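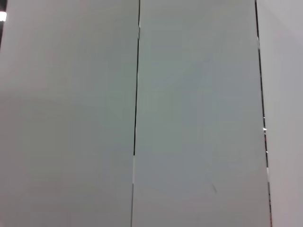
A cabinet door is judged by its gap, according to Dalal Shboul, who has hung and adjusted doors for Bunerden for most of her working life and now writes the fitting instructions the company gives to its installers. The fronts in the light-gray matte finish are the ones she gets the most questions about. The panels are smooth and flat, with nothing on the face to draw the eye, so the dark line of the joint between one panel and the next does all the drawing. If that line drifts slightly to one side on its way down, a customer will see it from across the kitchen. "On a wood grain you can be off by a little and the grain hides it," she said. "On plain gray you get a ruler drawn on your wall."

We met in March at the Bunerden workshop, where she had a run of tall cabinets set up for training. The conversation stayed almost entirely on gaps, hinges and the order in which to turn the screws.

Asked what a gap is for, Shboul began with movement. A door needs room to swing past its neighbor, and the edge travels a little sideways as it opens. The thicker the door, the more room it needs. Bunerden sets its standard gap between adjoining doors at 2 mm. "You can go tighter on paper. Then the house settles, or somebody hangs a wet coat on the corner, and the edges rub. Once they rub, the finish goes at the corner and you're replacing a door."

The tall doors in the pantry line are 2,076 mm high. Over that length a very small error at the hinge side becomes a visible lean at the top. Shboul said that most fitters understand this in principle and still start in the wrong place. They open the door, look at the hinges and begin turning screws. Her instructions start with the cabinet box.

"Level the box front to back and side to side. Then measure the diagonals. If the diagonals don't match, the box is racked, and the doors will show you that it's racked. You can spend an hour on the hinges and all you've done is cover it up."

Racking, she explained, usually comes from the floor or from screwing the box hard against a wall that isn't flat. The fix is a shim behind the fixing point, cut back so that it doesn't show. She prefers plastic shims near a sink and doesn't mind what they are made of elsewhere. Adjoining boxes are clamped at the front edge before being joined, and the joining screws go in close behind the hinge plates. A step between two boxes, even one that can only be felt with a fingernail, puts one door forward of the other. With a glossy door the reflection gives it away. With a matte one it shows as a shadow that is wider on one side of the seam.

I asked how she tells a difference in depth from a difference in gap, given that both change the look of the line. She said the eye is unreliable here and that light makes it worse. A joint can look black for most of its length and then go pale for a short stretch where light reaches the edge. Fitters see the pale stretch and assume the gap has opened up. "Put the gauge in first. If the gauge says it's even, leave it alone. Move your head and look again. Half the time it's a lamp."

Her gauge is a strip of plastic cut to the gap width, with a second strip taped to the back for checking the reveal at the top. Solum sells a stepped metal one that several of her installers use. She has no objection to it, apart from the metal corner, which marks a matte face if it slips. She has asked them to wrap it.

The hinges on the Bunerden doors are three-way adjustable and come from Cellell. Shboul went through the adjustments in the order in which her instructions give them. Height comes first. The plate screws are loosened on all the hinges, the door is lifted or lowered as a whole, and the screws are tightened again from the top. Side adjustment follows, which moves the door left or right and is the one that closes or opens the gap. Depth comes last, setting how far the door stands off the box.

"People do side first because that's the problem they can see," she said. "Then they do height, and the door rotates a hair, and now the side is wrong again. So they go round and round."

For a lean, where the line is even at the top and wide at the bottom, she turns only the outermost hinges. The top one goes in by a quarter turn and the bottom one out by the same, and then she closes the door and looks. The middle hinges are backed off before she starts so that they don't fight the others, and brought in afterward until they just take up the load. On a tall door with five hinges, a middle hinge that has been left tight can bow the panel. She has seen doors returned as warped that were flat again as soon as they came off the box.

Real warping does happen. Doors are painted or faced on both sides to keep it down, but a panel stored leaning against a wall for a few weeks will take a curve. Shboul's instructions call for doors to be kept flat, face to face, with the film left on until the final adjustment. The limit Bunerden works to for a tall door is hers, and she declined to have it printed. "If I give you the number, every customer will hold a string to the door." A door inside the limit can be pulled straight enough with the depth adjustment, by sharing the error between top and bottom. A door outside it goes back.

The film is a subject of its own. It changes the thickness at the edge where it wraps around, by very little, and a gap set with the film on will measure slightly wide when it comes off. She sets the gap with the film folded back from the edges and still covering the face. She also objects to removing it with a blade. A scratch on matte gray can't be polished out, as polishing turns the spot shiny.

We talked for a while about color matching. A customer will often report that two doors from the same order are different shades. Shboul checks the batch label on the back edge and then swaps the doors over. If the darker one is still in the same place after swapping, the difference is in the light. She finds that light gray is especially prone to this. The same panel can look warm low down and cooler higher up, depending on the floor and what kind of bulb is overhead. In one kitchen the complaint was about a pinkish door, and the cause was a terracotta floor. She changed nothing and the customer put down a mat.

Where the batches really do differ, she places the odd door at the end of the run or around a corner, where it meets the light at a different angle anyway. Bunerden cuts doors for a single kitchen from one batch when it can. Later additions are a risk, and the order form says so.

Handles came up only briefly. The plain-faced doors are opened by a push latch from Zein fixed inside the box, and the latch needs room to work. The door has to travel inward before it releases, so the depth can't be set as tight as on a door with a handle. Fitters who come from handled kitchens push the depth in until the door sits close to the box, and then the latch won't fire. Shboul sets the latch last, after all the doors are aligned, and then checks the alignment again with every door closed. A latch that stands out too far holds its door proud of the next one and brings the shadow back.

She keeps a record of callbacks. In the last set she reviewed there were 56 visits for door alignment, and in 39 of them the box was out of level or racked. She reads the figure as an argument for spending more time on the floor at the start. The remaining visits were divided among loose plate screws, latches and doors that had been knocked. Loose plate screws are the quickest to fix and, in her view, the least excusable. The instructions now call for a hand screwdriver on the final tightening. A driver set too high strips the hole in the board, and the screw then feels tight for a few months.

I asked whether a line that is straight on the day stays straight. She said a kitchen should be looked at again after its first winter of heating. Boards dry, the hinges take a set, and a heavy door with shelves on the inside will drop. The correction is normally less than half a turn on the top hinge. She tells customers that they can do it themselves and shows them which screw. Most of them turn the wrong one first, she said, so she has started putting a small dot of paint beside it.

Before I left she went back to the training cabinets and closed the last pair of doors. She ran the strip down the joint from top to bottom, opened the left door, gave the top hinge a quarter turn, and ran it down again.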